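## 4. Moving fruit from bag to basket

Applies to the Berton mesh basket, rectangular, up to 400 mm long. For the Softić deep tray, see section 5.

1. Wipe the printed table cover. Remove crumbs before setting anything down.
2. Place the basket near the back wall, long side parallel to it.
3. Set the bag in front of the basket with the opening accessible. Do not tip the bag out.
4. Transfer firm fruit first (apples, oranges, lemons). Place one piece at a time.
5. Add pears and bananas last.

**Note:** Keep the load below the rim. Fruit resting on the rim can roll when the basket is lifted.

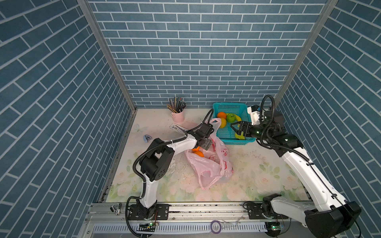

*Fig. 11. Teal basket with mixed fruit; two oranges in the pink bag.*

6. Check each piece for broken skin. Set damaged fruit aside and use it the same day.
7. Fold the empty bag flat and store it with the basket.

**Caution:** Do not load more than 300 g on one side of the basket before filling the other. The perforated sides flex under uneven load.

**Cleaning:** Rinse the basket in warm water and air-dry. Stains on the cover are treated as in section 7, table 2.

Revised 20 Jun 2021, H. Kereama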